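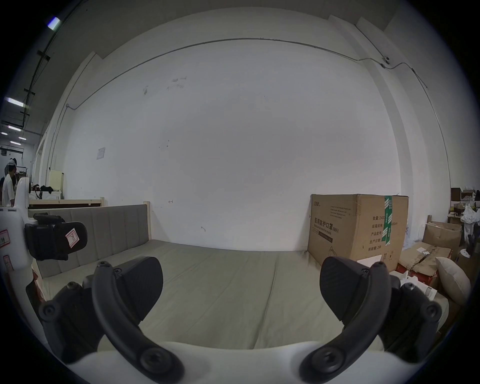

A pinça de mão apontada para a cama, dedos abertos.

Ensinar robô a esticar lençol: quantas demonstrações?
tradberg_lab
Gente, gravei 25 com a pinça na mão e o modelo ainda erra a beirada do lençol – gravo mais ou mudo o jeito?

nurov
Muda o jeito! Eu vinha sempre do mesmo lado e travou tudo. Variei a posição inicial, fui até 127 e melhorou bastante (fecha os dedos devagar, tá?).

kaverell6
Aqui só deu certo por controle remoto. Boa sorte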